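Gerutside Home Notes
Kitchen, Laundry and Workbench

Can a Machine Do It Yet? Chores to Hand Over and Chores to Keep

Every October, when the windows go shut and we all start noticing the state of the floors again, the letters to this page turn to machines. Will a robot fold my towels? Is there one that can clear the table? I love these questions (I have a soft spot for any gadget that promises me an evening off), so I've gathered up what I know, what I've tried in my own kitchen, and a few tips for living with the helpers we already have.

Floors

Yes, hand these over. A robot vacuum does a decent job on hard floors and short rugs, provided you do a little work first. Pick up phone cords, tie back long curtains and tuck rug fringe under. I walk the room for 2 minutes before I press the button, and it saves me cutting string out of the brush afterward. Empty the bin every time, even when it looks only half full, and wipe the little sensors on the underside with a dry cloth.

Dishes

The dishwasher is the best kitchen robot most of us will ever own, and we forget to give it credit! What it can't do is load itself. Scrape but don't rinse, face the dirty side toward the spray arm, and keep wooden spoons out of it. If your glasses come out cloudy, check the salt or rinse aid before you blame the detergent.

Picking up small things

Now we come to the hard part. Buttons, bottle caps, a single earring on the dresser: you and I pick these up while thinking about supper, and a machine finds them terribly difficult. A flat little thing on a hard surface gives the fingers almost nothing to get under. You can feel this for yourself with a pair of kitchen tongs and a shirt button. Try it on a bare countertop, then try it on a folded dish towel, where the tips can sink in a bit. The towel is far easier, and I now sort my button jar on one for exactly that reason.

Much of the teaching is done by people, who hold the gripper in their own hand and do the job over and over so that a machine can learn from the motion. It's slow, patient work, a good deal like showing a child how to set the table.

Flowers and other soft things

Keep these for yourself. A stem wants a light hold and a leaf wants lighter, and I wouldn't trust a machine with my best sunflowers for some years yet. Cut the stems at a slant, strip any leaves that would sit below the water, and change the water every other day. A heavy jug is better than a tall vase for big heads, which will tip anything narrow.

Laundry

Washing and drying, yes, we've had those for generations. Folding, not yet, at least not at a price or a speed that would suit my house. Fold while things are warm, biggest pieces first, and hang dark clothes away from a sunny window so they don't fade.

At the workbench

If you keep screws and washers loose on the bench, a magnetic dish and a shallow tray with a lip will do more for you than any motor. Slide small parts to the edge of the bench and let them drop into your palm. I do the same with spilled rice.
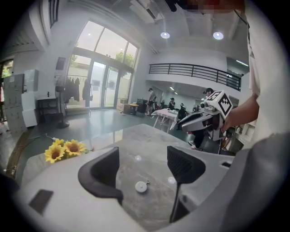
Reader's comment, from Harnham: I tried the tongs and the button after supper and managed it 9 times out of 10 on the towel, but hardly at all on the counter. My vote is still for a machine that matches socks. I'd forgive it the buttons.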